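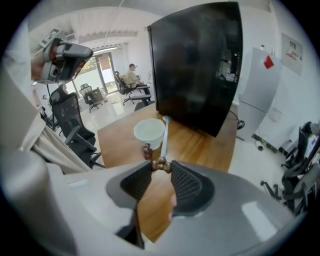
Gekwood asked at the February review why a study of shared tables should bother with a bowl and a spoon, when the desks themselves had already been measured. The project group took the remark seriously, and the present report is arranged largely in response to it. Small objects are what people move first when they need space, and they are also what people forget to put away.

Shared Tables in a Working Office
Student Project Report, Department of Interior Planning, Clanisley College
Submitted June 10, 2018

1. Purpose

The project examined how one wooden table in an open office is used for both screen work and light meals. The group wished to determine whether a single surface can serve both purposes without a separate break area, and what rules of tidying would be required. The office was made available by Katano, and the study ran for 11 working days.

2. The Room

The floor is pale tile and the outer side of the room has a glass door facing greenery, so daylight reaches the seating near it. An air conditioner is mounted high on the wall. Office chairs on wheels are placed at several points in the room and are moved freely between tables. The table chosen for study has a warm-colored wood top on a thin black metal frame. A large black monitor stands on it and governs how the remaining surface may be used.

3. Observations

Tableware was usually set down on the side of the monitor facing away from the screen. Users explained in interviews that this kept food clear of the keyboard.

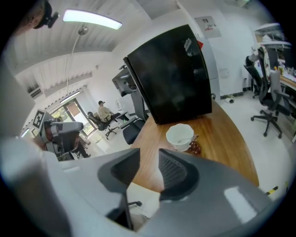
The same habit had a drawback. A bowl placed behind a monitor is out of sight of the person working in front of it, and tableware left there was often still in place at the end of the day. Items placed near the open edge of the table were cleared sooner. Decorative items were seldom moved at all, and users tended to set their dishes beside them.

Cables were a second concern. Power was supplied from the floor, and chairs had to be steered around the cords whenever seating was rearranged. Three users named this as their main complaint, ahead of any shortage of surface.
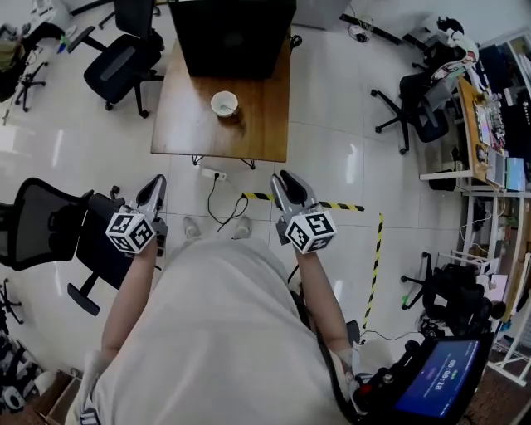

Figure 3. Paper cup near the front edge of the table; power strip on the floor below.

4. Recommendations

The group recommends that one end of the table be reserved for cups and bowls, that this end be kept in view of seated users, and that cords be fastened to the table frame. The estimate obtained from Achari for a cable tray and a small side shelf was $2,172, against a project allowance of $3,000. A version with a longer shelf was quoted at $2,505 and remains within the allowance. The group favors the shorter shelf, as the longer one would narrow the path to the glass door.

5. Limits of the Study

Only one table was studied, and no observations were made in the evening. The interview questions and the daily record sheets are held by the department and may be consulted on request.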